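이 사이트는 쿠키를 사용합니다. 계속 이용하시면 쿠키 사용에 동의하신 것으로 간주됩니다. [동의] [자세히 보기]

케이블 상자 작업 규칙, 드디어 2판

2020년 5월 15일

작업 규칙 문서를 고쳐 쓰는 게 이렇게 재미있는 일인 줄 몰랐어요. 양팔 로봇으로 케이블을 골판지 상자에 넣는 작업인데, 저희끼리는 그냥 Gidey라고 부릅니다. 처음 쓴 규칙은 한 장짜리였고 빈칸이 참 많았거든요. 이번 판은 꽤 마음에 들어서 블로그에도 정리해 둡니다.

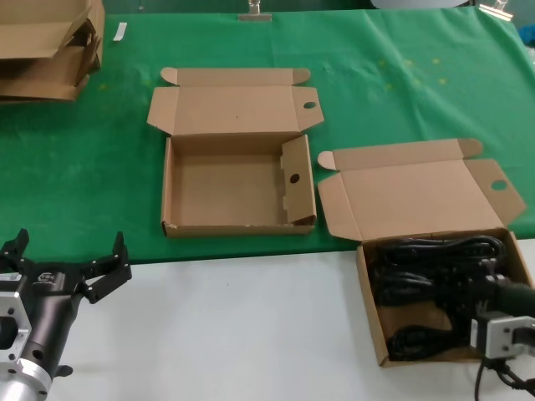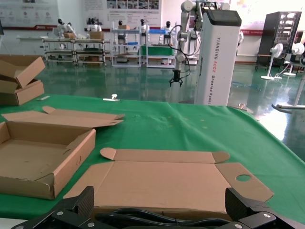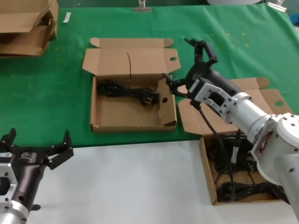 초록 천 위의 골판지 상자와 검은 케이블. 두 번째는 손목 카메라 쪽.

규칙 얘기를 하려면 천부터 해야 해요. 작업대에 천을 까는 건 이제 필수 항목으로 올렸습니다. 상판이 흰색이면 조명이 그대로 튀어서 상자 가장자리 잡기가 까다롭고, 상자가 미끄러지기도 쉬워요. 천은 뒤쪽 모서리를 금속 집게로 물려 둡니다. 집게 간격은 규칙에 안 썼어요. 작업대마다 폭이 달라서 숫자를 박아 두면 오히려 안 지키게 되더라고요. 대신 "손바닥으로 앞으로 밀었을 때 천이 따라오지 않을 것"이라고 적었습니다. 이 문장 하나 고르는 데 오후를 다 썼어요!

주름은 어느 정도까지 봐주느냐, 이것도 말이 많았습니다. 완전히 펴라고 쓰면 사람들이 다리미를 찾습니다(진짜로 누가 물어봤어요). 그래서 상자 바닥이 들뜨지 않으면 통과. 흰 상판이 앞쪽으로 드러나는 배치도 허용했는데, 상자가 천과 상판 경계에 걸칠 때는 바닥이 흔들리지 않는지 손끝으로 눌러 보고 시작하기로 했어요. 저는 경계에 걸치는 것 자체를 금지하고 싶었지만, 그러면 좁은 작업대에서는 아무것도 못 하니까 한발 물러섰습니다.

다음은 상자. 저는 사실 이 부분을 제일 좋아합니다. 구멍 뚫린 날개가 달린 접이식 상자는 모양이 예쁘고 접는 순서도 딱 떨어지는데, 로봇한테는 펼친 상태, 반쯤 접은 상태, 다 접은 상태가 전부 다른 물건이에요. 예전 규칙에는 "상자를 준비한다"라고만 되어 있어서 어떤 사람은 접어서 놓고 어떤 사람은 펼친 채로 놓고 그랬죠. 지금은 상태 이름을 정해 놓고 시작 전에 기록지에 적습니다. 펼침, 반접힘, 열림, 닫힘. 이 말 외에는 쓰지 않기! "대충 접힘" 같은 말이 기록지에 올라오면 나중에 읽는 사람이 괴로워요.

상자 교체 기준도 새로 넣었습니다. 골판지는 소모품인데 다들 너무 아껴 써요. 앞 모서리가 조금 해진 정도는 계속 써도 됩니다. 현장에 나가면 그런 상자가 더 많을 테니까요. 접는 선이 찢어졌거나 날개가 제 힘으로 서지 못하면 교체하고, 뚜껑에 접힌 자국이 생긴 건 기록만 남기고 씁니다. 여분 상자는 작업 영역 밖, 팔이 지나가지 않는 구석에 쌓아 두고요. Evex 쪽 작업대에서는 쌓는 위치를 테이프로 표시했다던데 저희도 따라 해 볼 생각이에요.

케이블은 쓸 말이 끝도 없습니다. 말려 있는 케이블을 집으면 한 가닥만 딸려 올라오는 일이 제일 흔하고, 그다음이 플러그가 상자 벽에 걸리는 일이에요. 그래서 이렇게 적었습니다.

- 케이블은 넣기 전에 사람이 한 번 감아 두고, 감은 방법을 기록지에 쓴다.
- 플러그가 있으면 금속 핀의 방향을 함께 적는다.
- 묶음이 풀려도 작업 도중에 손을 넣어 고치지 않는다. 정지하고, 상태를 적고, 처음부터 다시 한다.
- 케이블이 상자 밖으로 걸친 채 뚜껑을 닫지 않는다.
- 로봇 자체의 배선과 작업물 케이블이 닿을 것 같으면 바로 정지한다.

마지막 줄은 꼭 읽어 주세요. 작업물도 검은 케이블, 손목에서 내려오는 선도 검은 케이블이에요. 색이 같으니까 화면으로 보다 보면 어느 쪽이 어느 쪽인지 순간 헷갈립니다. 작업물 쪽에 흰 타이를 하나 묶어 두자는 의견이 있어서 권장 항목으로 넣었어요. 필수로 올릴지는 좀 더 써 보고 정하려고요.

그리퍼 쪽은 짧습니다. 시작 자세에서는 양쪽 손가락을 벌려 두고, 쉬는 팔은 상자 위를 가로지르지 않게 세워 둡니다. 2개의 팔이 같은 상자에 동시에 들어가는 동작은 따로 표시가 없으면 하지 않아요. 손목 카메라 확인도 넣었는데, 손가락 사이로 작업물이 제대로 보이는지 먼저 보고 나서 움직입니다. 머리 쪽 카메라만 믿고 내려가다가 상자 벽을 누른 적이 여러 번이라(네, 저요) 이 항목은 제가 우겨서 넣었습니다.

그리고 기록지! 지난 판 기준으로 모인 기록지가 343장인데, 그중 118장이 시작 상태 칸이 비어 있었어요. 처음엔 좀 속상했는데 양식을 다시 보니 그 칸이 맨 아래, 서명 옆에 붙어 있더라고요. 안 쓰게 생겼어요, 제가 봐도. 그래서 맨 위로 올리고 글자도 키웠습니다. 칸 하나 옮기는 것도 규칙 개정이라는 걸 이번에 배웠네요.

Fillcombe 양식처럼 체크 표시만 하게 만들자는 얘기도 나왔는데 저는 반대했어요. 체크 칸은 손이 알아서 채우거든요. 상태 이름을 직접 쓰게 하면 한 번은 상자를 쳐다보게 됩니다. 글씨가 엉망이어도 괜찮아요.

아직 못 정한 것도 있습니다. 천에 묻은 얼룩이나 부스러기를 언제 치울지, 종이 조각 같은 게 작업대 위에 있을 때 그대로 진행해도 되는지. 깨끗할수록 좋다는 쪽과 조금 어질러져 있어야 실제 같다는 쪽이 팽팽해요. 저는 날마다 마음이 바뀝니다. 일단은 팔이 닿는 범위 안에 있으면 치우고, 밖에 있으면 두되 적는다, 이렇게만 해 놨어요.

목표는 8월까지 2,000회를 이 규칙으로 돌려 보는 겁니다. 그때쯤이면 고칠 데가 또 잔뜩 나오겠죠. Nondham 버전은 상자 크기가 달라서 부록으로 따로 쓰는 중이고, 접는 순서 그림을 손으로 그리고 있는데 날개 하나가 도무지 안 그려져서 상자를 책상에 펴 놓고 며칠째 노려보고 있습니다. 비슷한 작업 규칙 쓰시는 분 계시면 댓글로 양식 구경 좀 시켜 주세요!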